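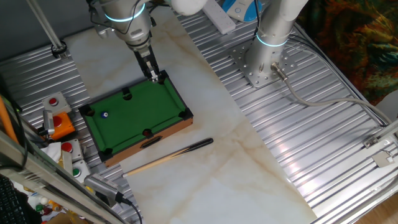

People in Plesden have been asking for somewhere to borrow a game since the old toy shop closed, according to Védís Kirkegaard, and most of them don't want to own another big box that comes out twice a year. They want it for the weekend. Then they want it gone.

FOR IMMEDIATE RELEASE

Stetby Game Library to Open Second Branch in Plesden This June

229 games on the shelves from day one, no late fees for the first season

PLESDEN — Stetby Game Library will open its second lending branch in June, in the former shoe store on Skyrme Street. Same idea as the first branch in Stetby. You join, you pick a game, you take it home, you bring it back. Loans run for 3 weeks and can be renewed once if there is no waiting list on the title.

The Plesden branch will start with 229 games. Card games, board games, floor games for little kids, jigsaw puzzles, and a shelf of tabletop versions of the big stuff — pool, air hockey, foosball, shuffleboard. Most came out of duplicate stock at Stetby. The rest were bought new over the winter or handed in by members who were moving or just out of closet space.

"The first branch was supposed to be a six-month tryout," said Eluned Humphreys, director of Stetby Game Library. "We never got round to ending it. People kept driving over from Plesden and asking why there wasn't one closer, and after a while I ran out of answers."

Membership is $85 a year for a household and covers every person living at the address. One game at a time for the first month, then two. There is a half-year rate as well, details at the desk. Members of the Stetby branch do not need to join again, their cards will work at both places, and a game borrowed at one can be returned at the other. Returns between branches may take a few days to show up on the account. Please don't call about it on the same day.

The first 100 households to sign up in Plesden get a free tote bag, sized for the larger boxes. It has a flat bottom so the box doesn't tip. Bags are handed out when you pick up your first loan, not at signup.

No late fees through the end of the summer. After that the Stetby rules apply, and those are on the back of the membership card.

How games are checked

Every game is checked when it comes back and before it goes out again. For card games that means a full count. For puzzles, weight on a kitchen scale plus the member's word. Members are asked to report missing parts when they return a game, and there is no charge for one lost piece on a standard title. Two or more and the library may ask for a contribution toward a replacement.

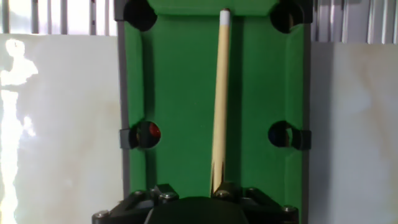 Storage at the new branch took the longest to sort out. The Skyrme Street unit is narrow, with one good long wall, and the shelving that came with the lease was built for shoe boxes. Games are not shoe boxes. The lower shelves have been rebuilt deeper so that the tabletop games can sit flat, and long loose parts will be shelved with the game they belong to. Pool is the usual headache: a light wooden cue, laid lengthwise down the green felt, is how staff want to see it come back, so that it gets spotted at check-in and doesn't end up behind the counter with the umbrellas. Board games go upright, spine out, sorted by number of players. The kids' section is at the front by the window and nothing on it is higher than a seven year old can reach.

A printed list of all titles will hang by the door. The online catalog is run on Prendex, the same booking system used at Stetby, and Plesden titles will be added in the week before opening. Holds can be placed as soon as a title shows up. Anyone who already has a Prendex login from Stetby should use that one and not make a new account. Duplicates have been a real pain.

Play tables and evening hours

The branch will have play tables in the back room, free to use during opening hours, for members and nonmembers alike. Nonmembers can play any game in the building but can't take one home. Coffee and tea by the cup. No food on the play tables please, crumbs get in everything.

Late opening is planned for one evening a week to start, until 9 p.m. Which evening depends on what members ask for, and there is a sheet at the Stetby desk to write down a preference. Kirkegaard, who will manage the Plesden branch, said she expects the early evening to be families and the last hour to be mostly adults who want a long game and some quiet.

"I would like someone to come in alone and find a person to play with," Kirkegaard said. "That happens at Stetby all the time. It's half the reason I wanted the job."

Beginners' sessions will be held in the back room twice a month. One title each time, rules explained at the table, no need to have played anything before. The first three are cribbage, dominoes and tabletop pool. Sign up at the desk, places are limted by the number of chairs.
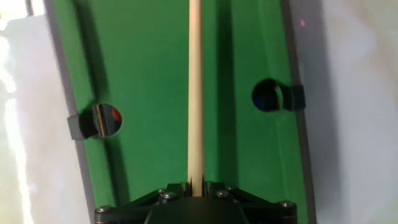 Cue and green felt, tabletop pool.

Donations

The library is taking donated games for Plesden until the end of June. Needed most: two-player games, large-print cards, jigsaws over 500 pieces, anything for under fives that is in one piece. Not needed: trivia games with old questions, anything with a missing board, electronic games without a battery cover. Please tape the box shut and write your name and phone number on a slip of paper inside. Donations can be dropped at the Stetby branch any time it is open. Do not leave boxes outside the Skyrme Street door, there's no cover and we have already lost one to the rain.

Parking

Street parking only at Plesden. Free after 6 p.m. There is a loading space by the side door for anyone picking up one of the bigger tabletop games, ten minutes max, and staff will help carry. The front door is step free. The back room has one low step and a ramp is on order.

About Stetby Game Library

Stetby Game Library lends board games, card games, puzzles and tabletop games to households in Stetby and, from June, Plesden. It is funded by membership fees and a small grant toward the rent on Skyrme Street.

Press contact

Eluned Humphreys, director. Calls before noon are best. Interviews with Védís Kirkegaard can be arranged thru the same contact, and press are welcome to visit the new branch the week before opening — please let us know ahead so somebody is there to unlock.

ENDS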